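Home Help Board > Tidying and storage > Children's things
306 views

How do you store play food and toy pans so they can all be put away fast?

Posted by Colette Besson

Hello all, first time asking anything on here, though I've read plenty (the thread on limescale saved my kettle). I need help with toy kitchen things. We've got play fruit, toy pots, a tray, plates, cups, a ketchup bottle, all sorts, and it all gets played with on one big white table. Every single time we finish, putting it away takes ages and I end up sweeping the lot into a bag. 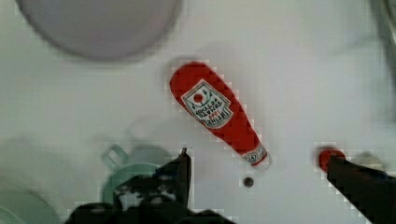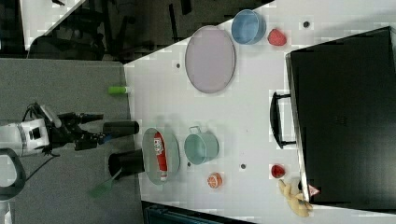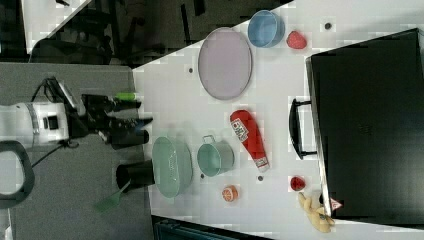 The bag is the trouble, I think. It's one of those huge blue shopping ones and everything sinks to the bottom according to its own laws, so when the children want the strawberry they tip the whole thing out, and then we're back where we started. I've lost count of how often I've done it all twice in one afternoon.

What I've tried so far: a set of Drulari stacking tubs with lids, the small size. Lovely to look at! But the bigger bits don't fit in with the lid on, so the bowl and the tray live on top of the stack, and then you can't get at anything underneath without moving them. I also tried a drawstring mat, the sort you spread out and pull up round the edges. Brilliant for bricks, hopeless for anything with a handle, because it all catches and you get a lumpy sack that won't sit on a shelf.

I have one free shelf, 31 cm deep, and a bit of floor under the table. The children are three and five. I'd like them to do most of it themselves in the 15 minutes before tea, and I'd like not to spend much. Does anyone have a way of doing this that has lasted longer than a week?

Also, do you sort it at all? My sister says sorting toy food is madness. I do see her point, but I can't bear the cups rolling about in with the fruit.

Thanks in advance — Colette

marrowfat_jean

Hi Colette! I childminded for years so I've had more plastic bananas through my hands than I'd like to think about. A few things that worked for me.

Get rid of the lids. Really. Lids are for things you put away for months. For something that comes out every day, a lid is one more job, and a three year old can't do it up, so either you do it or it ends up down the back of the sofa. Open boxes, low down, wide enough that you can see everything in them without rummaging. I used washing up bowls from the hardware shop and they went on for years.

Then sort by shape and forget about what it's meant to be. I know it feels wrong! But if you have one box for fruit and one for veg and one for "shop things" you will spend your life arguing about where a tomato goes (we did, at length, with a four year old who had strong views). I had three boxes. Flat things: plates, trays, anything that stacks. Hollow things: cups, pots, bowls. And everything else, which was all the food plus the bottles and tubes. The children got that straight away because they could see it.

With the hollow things, nest them. Small pot inside the bowl, cups inside each other if they'll go. My lot treated it as a puzzle and it's the only bit of tidying they ever asked to do. Cups lying on their sides are what take up all the room, and they roll off the table if you so much as look at them.

Plates and trays, stand them up on edge in an ordinary dish rack. It cost me next to nothing and it fitted a shallow shelf with room to spare, but measure yours before you buy, they do vary. The big tray goes at the back and the little plates in front. Once they're standing up you can take one out without moving the others.

Long thin things with handles (spatulas and so on) I put in a tall jug. Plastic jug, obviously. If you put them in a box they always end up underneath and poke somebody.

If anything's soft, the knitted or stuffed sort, keep it separate from the hard plastic if you can. I found the soft ones picked up every crumb going. Mine went in a pillowcase and through the wash in it, on cool, but check the label first as I did ruin a cloth carrot that way.

Des_P

We have the Flillier trolley, the three tier one on wheels. Pricey for what it is but it goes under our table and the kids pull it out themselves. Top tier pans, middle food, bottom is chaos and I leave it alone. Would not bother with the Rusto one, the wheels came off ours inside a month and it squeaked from day one.

Your sister is right btw.

Colette Besson

Thank you both, this is so helpful. Jean, the shape idea has got me quite excited, I'd never have thought of it. I was doing fruit and veg and "breakfast" and yes, we've had the tomato argument too! I've got two washing up bowls in the cupboard already so I'm going to try that this week before I buy a single thing. Des, did you measure your trolley? I've got a bar running along under the table and I think it might be too low for three tiers.

One more thing while I'm here. Do you keep all of it out, or put some aside? I feel as though there's simply too much of it for the two of them, but if I take anything away it's noticed at once.

marrowfat_jean

Put some aside, definitely. Half in the loft or on top of the wardrobe, half out, and swap when they go off it. They'll notice the first day and not again after that. When the old things come back down it's like Christmas. I used to do mine at the start of September and then whenever the weather was bad and I needed something up my sleeve.

Don't ask them which ones to put away, whatever you do. You'll be there till bedtime and the answer will be none. Take a few from each box so that they've still got something to cook and something to cook it in. And if there's one thing a child is truly attached to, leave it out. With us it was a fried egg.

For the 15 minutes: give them a box each. If they share one box the bigger child does it all and sulks, or the little one takes things back out while the other is putting them in. Three year old has the food, because it doesn't matter how it lands. Five year old does the nesting. You do the plates.

Des_P

Didn't measure, sorry, just wheeled it under and it fitted. You can leave the top tier off though, it only slots on. We had it as a two tier for a while before we'd worked out the instructions.

Colette Besson

Oh, that might do it then! Will measure under the bar tonight and report back. Day one with the washing up bowls went pretty well, by the way. The cups are all inside each other and my son has told me very firmly that they're not to be touched.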